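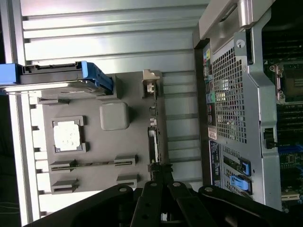

Catríona Hennessy wrote to us in November that the office computer her school had been ready to throw out was back on a desk, and asked what else could be saved.

Ondow is a training workshop for the repair and reuse of desktop computers. Students learn to open a case, remove drive carriers and side panels, release expansion slot latches, and return each part to its proper place. All work is recorded on a bench sheet and checked by a second student before the case is closed.

The workshop was founded by Rodrigo Nogueira and is directed by Jacinto Pacheco. To date, 2,194 computers have been accepted for repair, and 144 students have completed the full course.

Donations are received at the Kirberg building until 4 p.m. Power cords should be included.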